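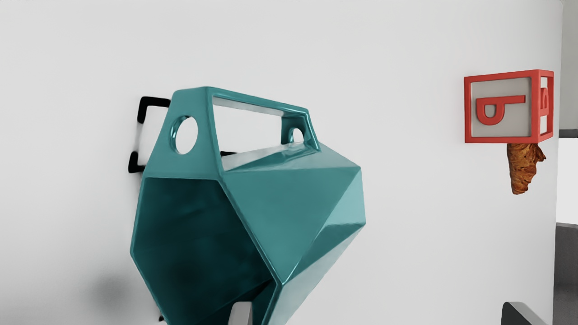

Computer rendering of a teal container with flat, angular faces

Hatitz Wildlife Park

Hatitz Wildlife Park is a small zoo and botanical garden on the edge of the town of Hatitz, spread over a wooded slope above the Drillisa River. It is best known for its walk-through wetland aviary, its breeding program for river otters and a much-loved alpine garden that flowers well into August. Entry to the grounds has always been free, and visitors are still welcome to wander in through the lower gate at any time between sunrise and dusk.

History

The park began as a private bird garden. Uldis Krūmiņa, a retired surveyor, bought the slope to grow rhododendrons and found that the old mill pond at the bottom was already full of herons. He built a boardwalk so his neighbours could see them, then a second pond, and then a set of pens for injured waterfowl that people had started bringing to his door. When he could no longer manage the property on his own he left it to the town on the condition that the gate never be locked against anyone who couldn't pay.

The town honoured that condition and hired Isla Moffat as the first full-time curator. Moffat had trained as a botanist, and her influence shows everywhere. She refused to separate the animals from the gardens, and the enclosures built in her time are planted so thickly that finding the animals is half the fun. Her planting notebooks are kept in the park library and are still used by the gardening staff.

Layout

The grounds fall into two parts divided by the Drillisa footbridge. The lower park, on the flat ground beside the river, holds the ponds, the wetland aviary and the otter enclosure. The upper park climbs through beech and maple woods to the alpine garden at the top, passing the owl houses and the deer meadow on the way. A gravel path links everything in a long loop, and a gentler route for wheelchairs and strollers follows the old mill road.

Wetland aviary

The wetland aviary is the largest structure in the park and a marvellous place to spend a morning. Its mesh roof is high enough to cover full-grown willows, and the path inside crosses open water on a series of low timber decks. Residents include ibis, night herons, several kinds of duck and a noisy colony of avocets. The birds nest freely, and in spring some stretches of decking are roped off so that sitting pairs are left in peace. Feeding takes place at 8 in the morning, when the whole colony comes down to the shallows at once. It is a wonderful sight and well worth an early start.

Otters

River otters have been bred at Hatitz since Moffat's time. The enclosure takes in a real stretch of stream, complete with riffles, a deep pool and a mud bank where the animals dig their own holts. A sunken viewing room called the Hayashi Gallery looks into the pool at water level, and on a bright day the light in there is glorious. Young otters stay with their parents through their first winter before moving to other collections.

Alpine garden

The alpine garden covers the rocky crown of the hill and holds around 1000 species of mountain plant, many raised from seed on site. Saxifrages and gentians fill the crevices of the north face, while the sunny side is given over to dwarf pines, pinks and a superb collection of houseleeks. A flight of 144 stone steps climbs to it from the deer meadow, with benches at the turns. The view from the top takes in the river, the town and, in clear weather, the Lendik hills.

The colours peak in early summer, but the autumn crocuses have a loyal following of their own, and the heather bank behind the summit shelter hums with bees until the first frosts.

Education and research

School groups use the former mill building, which has two classrooms and a pond-dipping platform. Staff also run evening bat walks and a popular seed exchange, where home gardeners can trade surplus packets for plants grown in the park nursery. Research centres on wetland birds, and ringing records from the aviary's wild visitors have been kept without a break since the boardwalk was built.

Access

The lower gate is a short walk from Hatitz station along the river path. Parking is available at the mill, and dogs are allowed on leads in the upper park only.

See also

Drillisa River
Lendik hills
List of botanical gardens with animal collections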